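Assunto: Re: [marcenaria-lista] Óleo ou cera em tampos de bordo?
Data: 19 de fevereiro

Em mensagem anterior, a lista Civov recebeu:

> Bom dia a todos.
> Comprei um tampo de bordo para a cozinha e estou em dúvida quanto
> ao acabamento. A loja Dedora recomenda só cera. Um vizinho usa óleo
> de linhaça e diz que nunca teve problema. Alguém tem experiência
> com as duas coisas? A peça tem 93 cm de comprimento.

Bom dia.

Uso as duas coisas, por esta ordem: primeiro óleo, depois cera. A cera sozinha aguenta pouco numa cozinha, sobretudo junto ao lava-loiça. O óleo de linhaça cru amarelece o bordo ao fim de uns meses e demora muito a secar. Prefiro óleo mineral ou de tungue puro.

Lixe até ao grão 180, limpe o pó e aplique três demãos finas, com um dia de intervalo. Retire o excesso ao fim de meia hora. Os panos com óleo de tungue ou de linhaça devem secar estendidos, ao ar livre, pois podem incendiar-se se ficarem amontoados.

A lata de meio litro da Flekillow custou-me quase 65 euros com portes e sobrou mais de metade.

Trate também a face de baixo. Deixei uma por tratar e o tampo empenou em março.

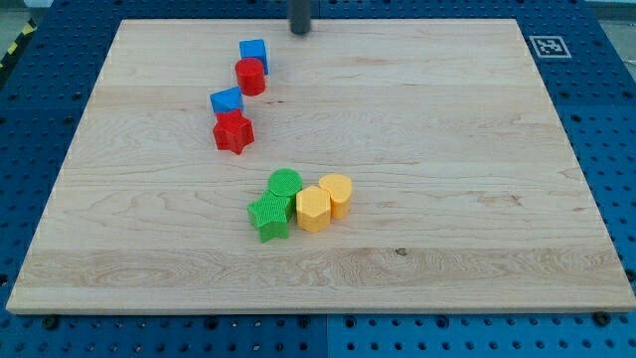 Prancha clara de tábuas unidas, com veio ondulado e um pequeno nó escuro.

Quanto aos nós, se estiverem firmes, não mexa. Se abrirem, cola epóxi e lixa.

Cumprimentos,
Oficina Pirzada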